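Home brewing and ferments list, archive
Posted Saturday, 9.14 pm, by Fiifi Ackah
Last updated: July

Re: Re: airlocks and the 50 per cent claim

Salamatu Ofori wrote:
> I've switched the ginger beer over to Armelle's method, the one from
> the Cudemard course. You leave the sugar out until day 5 and then
> add it all at once. She says it cuts the chance of a burst bottle by
> 50 per cent. I've done 5 batches and not lost one. I think we should
> put it in the list's starter notes.

Salamatu, I'm glad the batches came out well, but I'd hold off on the starter notes.

Fifty per cent of what? I have asked Armelle twice and so has Khang, and the answer both times was that "people on the course found it so". How many people, with what bottles, kept in what sort of room? If you had asked me how many I lost in the year before I heard of any of this, I'd have said one, and that was a bottle with a chip in the neck. Five batches without a burst is what most of us get by doing nothing special.

I also don't follow how it is meant to work. The yeast doesn't care what day it is. If the sugar goes in late and you bottle on the usual day, you have more of it left to turn into gas, and I'd expect trouble to go up. Nhyira kept notes on 14 batches at Atinga and the only thing that seemed to matter was how warm the cupboard was. She'd be the first to say her notes prove very little, but at least they exist.
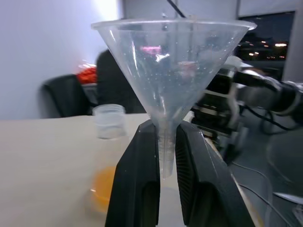
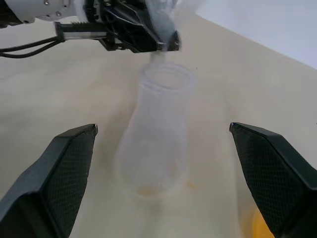 WHAT I'D PUT IN THE NOTES INSTEAD

- Use bottles made for fizzy drinks. Plastic is fine, and you can squeeze it to feel the pressure.
- Leave a gap at the top.
- Once they're hard, into the fridge.
- Write down the room temperature, even if it's only a guess off the hall thermometer.

If Armelle wants to send her figures to the list I will read them properly, and eat my words if need be. Until then it's a story from a course that charges for places.

Khang, are you still bringing the Olen crates back?

Fiifi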